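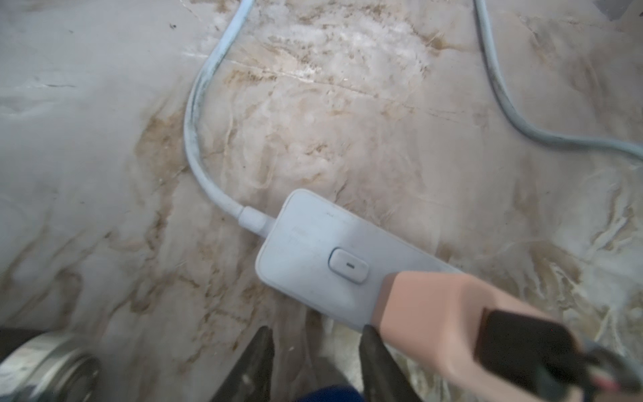 Power adapter and cable check, front counter
October 2024, by Bożena Pawlak

Housing – rounded corners, pale gray-white. OK.
Top face – dusty, wipe down.
Lettering – too faint to read. Rating not confirmed, so label it or replace it.
Port – recessed, short dark slot. OK.
Cable collar – short, tapered. OK.
Cable – dark smudges on the curved part. Clean with a dry cloth and check again for nicks.
Second cable – keep it apart from the first. Do not coil them together.
Counter – fine lines in the marble, no action.

Comment from Lech Michalski: leave unplugged until the rating is known. Next check in 3 months.

Drokby Facilities, room 16 | Contact: ext. 3160 | © Drokby | Back to top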